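Brumthorpe Allotment and Kitchen Garden Club
Minutes of the May meeting

Present: Manuela Sorrentino (chair), Bushra Dhanial, Ilaria Greco, Morena Barbieri, Nives De Luca (minutes)
Apologies: Mrs. Dlamini

The meeting was opened at 7:10 p.m.

1. Minutes of the last meeting

The minutes were read and accepted with one correction. In item 4 it was written that the lower gate must be kept locked at all times. It should be the upper gate. The lower gate has no lock at present.

2. Water

Manuela informed that the second tank is now in its place behind the tool shed. It holds 800 liters. The connection to the gutter is done, but the tap is still dripping and she has put a bucket under it. Ilaria asked if members can already take water from it. It was agreed that yes, with watering can only, until the tap is changed. No hoses should be connected to the new tank.

Bushra said that the plots at the Stammont side are far from both tanks and the older members have difficulty to carry the cans so far. She proposed a pipe along the hedge. Morena was against, as the hedge is cut there by machine each fall and a pipe was already damaged once in this way. After some discussion it was decided to ask for a price for a buried pipe, and to speak about it again when we have the price.

Action: Manuela to change the tap. Bushra to ask for the price of the buried pipe.

3. Empty plots and waiting list

There are 5 plots without a tenant. Plots 12 and 13 can be given immediately. The other ones are full of brambles and need to be cleared first. Ilaria has written to the persons on the waiting list and two of them have answered. One would like only half a plot. The rules do not say anything about half plots. Morena reminded that Mrs. Dlamini shared her plot with her sister for many years and it made no problem. It was agreed to allow it for one season, with one name on the agreement and one key.

Nives asked that new tenants receive the rules on paper before they sign, and not after. Agreed.

Action: Ilaria to show plots 12 and 13 to the two persons. Nives to print the rules.

4. Compost and manure

The delivery from the stable at Lusport came in the morning and not in the afternoon as it was arranged, so it was left in front of the gate and blocked the path. Manuela has apologized to the neighbor. The manure is quite fresh and should not be put near to salad or carrots this year. Morena will place a board with the date on the heap.

Cooked food was found again in the compost bay on the left. Members are asked to bring only raw kitchen waste and garden waste. Citrus peel is permitted, but cut small. Bushra does not agree with the citrus peel and wishes this to be noted.

5. Slugs

Long discussion. Ilaria had good results with beer traps, Morena did not. Manuela collects them by hand after dark with a lamp. Pellets remain forbidden on all plots, also on the paths between them. Bushra will bring copper tape for members who want to try it on their pots. The question of ducks was raised once more and was left for another time.

6. Seeds and seedlings

The order of bean and squash seeds has arrived complete. The envelopes are in the tin on the upper shelf of the shed. Please write your name in the notebook when you take some. From the tomato seedlings on Morena's windowsill many became very long and weak, and she offers them to anyone who is willing to plant them deep. They can be collected from her house in the evening, after 6 p.m. 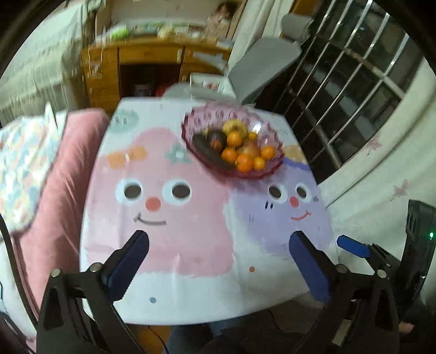
Nives would like to have the large labels for the seedling trays this year, as the small ones could not be read after the first rain. Ilaria has a box of old window blinds which can be cut into labels. Pencil should be used for the writing. A marker becomes pale in the sun, as we have seen with the leeks.

Action: Ilaria to bring the blinds and two pairs of scissors.

7. Money

The balance of the club account is 400 dollars after the payment of the tank. The rent of the land is due next month. Manuela proposed to leave the yearly fee as it is. Bushra seconded. All in favor. Two tenants have not paid yet and Manuela will speak with them in person first, before a letter is sent.

8. Open morning

The open morning will be held again in summer, date to be fixed. Morena can lend two folding tables. Last year the tea was finished too early, so a second urn is needed. Bushra will ask at the school if they can lend us theirs. It was discussed whether to sell plants or to give them for a donation. No decision was taken.

9. Any other business

A pair of green gloves and one hand fork were left in the shed. They are hanging on the nail by the door.

The wheel of the big wheelbarrow is flat again. Ilaria has a pump, but thinks that the inner tube must be replaced.

Morena asked that members do not park in front of number 5, also not for unloading.

The meeting was closed at 8:45 p.m. The next meeting will be at Bushra's house, same time.

Minutes taken by Nives De Luca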